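June, a little after nine at night

My feet are up on the ottoman and I have no plans to move them. We got home from the drainage contractors' summer meeting at suppertime, and I told myself I'd write this down before it all ran together, the way last year's did.

The meeting was over in Wudmont this time, at the fairgrounds, with the field demonstration out on the Quintana place. I had my doubts about that farm (the bottom ground there stays soft well into summer) but they put in 1825 feet of tile and didn't bury a single truck. Marcelino Medeiros ran the plow for most of the morning. He has such an easy way of explaining things, and he'll stop the whole machine to answer a question from somebody's twelve-year-old, so of course they ran past noon and the beans got a little stiff in the roasters. I went back for seconds anyway.

Kelly Queiroz gave the talk I'd been waiting for, on outlets and what becomes of them once the crew goes home. She had walked 27 of them along Greltlow Creek this spring, and the pictures of the washed-out ones made me think of ours, down behind the machine shed, which I don't believe I have looked at since the big rain. I wrote "GO LOOK" on the back of my hand in pen and it's still there.

The business meeting was long. Dues stay the same another year, thank goodness. There was a good deal of back and forth over whether to put 500 dollars toward the scholarship or hold it for the winter convention, and in the end the scholarship got it, and I was glad - I voted that way and would again. Then the auction, where I came home with a quilted table runner, six jars of somebody's peach butter and a level rod I did not need. I'd only meant to bid it up a little.

Tomorrow I have to call the Javberg office about the easement map, which still shows our lateral on the wrong side of the fence, and I want to catch them before lunch. And the outlet, if it's dry enough to get down there. The peach butter is already open. I had it on a heel of bread standing at the counter and it is very good, with maybe a touch too much clove.
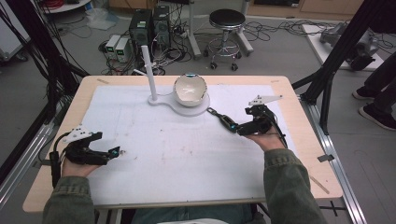
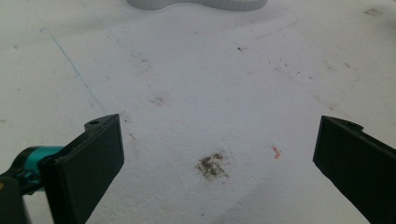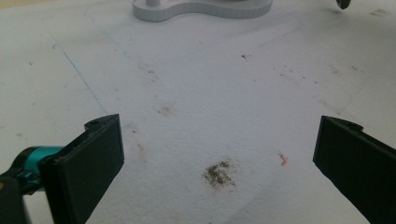 At the white work surface, black gripper fingers in all three.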